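Share (28) | Print this thread | E-mail this thread

**Bimanual demos: reset the table or leave the clutter?**

gaber_bench
We're collecting teleop demos on a two-arm cell for a box task and have 57 good episodes so far. Our script from Dradton says to put every object back on its tape mark between episodes. I've stopped doing that. I think the policy learns the marks and falls over once a cup moves two inches. Anyone tested this?

tallow9
We did it your way and regretted it. With under 900 episodes the policy never settled. Fix the layout first, get something that runs, then start moving things.

Avness_Rob
I disagree with tallow9. We had 21 fixed layouts in December and the policy was useless on the next one. Move the objects from day one, but keep the operator's motion consistent. That matters more.

tallow9
Depends how long the task is. Ours had six stages.

gaber_bench
Ours is short. I should add that I keep extra objects on the table that the task never uses, so the policy has to ignore them. Both arms get recorded even when only one has work to do. Side and overhead views from the cell:

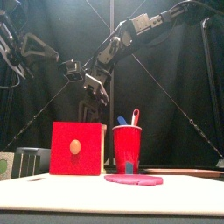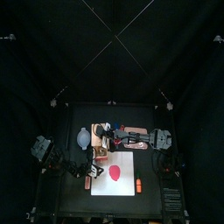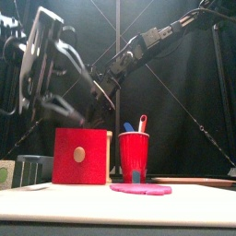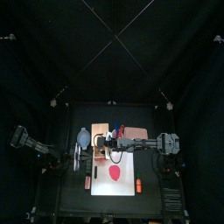 Bestard
I'd log the layout of every episode before changing anything else. Then you can train on the fixed ones alone, compare with the full set, and settle this with your own numbers. And throw out any episode where the operator hesitates. We kept ours in and the arms learned to wait.

Avness_Rob
Keep a few of those. Recoveries are useful.

3 more replies | Print this thread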